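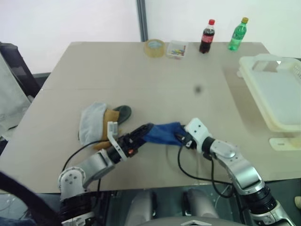
Projects > Textiles > wiltness-dye-notes > README

# Wiltness dye notes

Hello! I dye fabric in my kitchen and I used to write everything down on the backs of envelopes, until I lost the envelope with the only decent grey I've ever made. So now it all goes in a spreadsheet, and since a couple of people at the Biswood craft fair asked for a copy I've put it up for anybody to use.

Last tidied up: 28 February 2020

## What you get

- `baths.csv` - one row per dye bath, 34 in all
- `swatches.csv` - one row per swatch, with the bath it came out of
- `recipes/` - plain text files, mostly my own shorthand (WOF means weight of fabric, "sulk" means I left it overnight with the lid on)

The columns in `baths.csv` are:

- `bath_id` - just a number, in the order I did them
- `fibre` - cotton, linen, wool or "mystery", the last being charity shop finds with the label snipped out
- `dyestuff` - onion skins, madder, weld, walnut, or indigo from the Hendricks starter kit
- `mordant` - alum, iron or none
- `minutes` - time in the pot, not counting warming up
- `water` - tap or rain
- `colour_wet` and `colour_dry` - my own words, so expect things like "weak tea" and "school jumper"

All weights are in grams and I've scaled the recipes to 100 g of dry fabric, which makes them much easier to multiply up. Weigh your fabric before you wash it, or at least let it dry properly first (I got this wrong in baths 10 and 17 and the weights there are blank).

## Things to watch out for

The indigo rows are a bit different. Indigo goes on in dips, so `minutes` is the total of all the dips, and `mordant` is always none. I really ought to have given it a separate file and I may yet.

Our tap water is hard - kettle-wrecking hard - and madder comes out much redder in it than it does in rainwater. If yours is soft, try a pinch of chalk before you decide you dislike the recipe.

Anything marked `cetirura` in the notes column was rinsed with Cetirura, the wool wash I was using up till July. I've switched to plain soap flakes, so please don't compare the rinse notes across the two.

Light fastness isn't in here yet. There are strips taped in the landing window and I'll add a column once they've had a full summer.

## Using it

Do what you like with it! A mention of Wiltness would be lovely if you print any of the recipes. Corrections are very welcome too - open an issue and tell me the `bath_id`, and I'll look it up in the notebook.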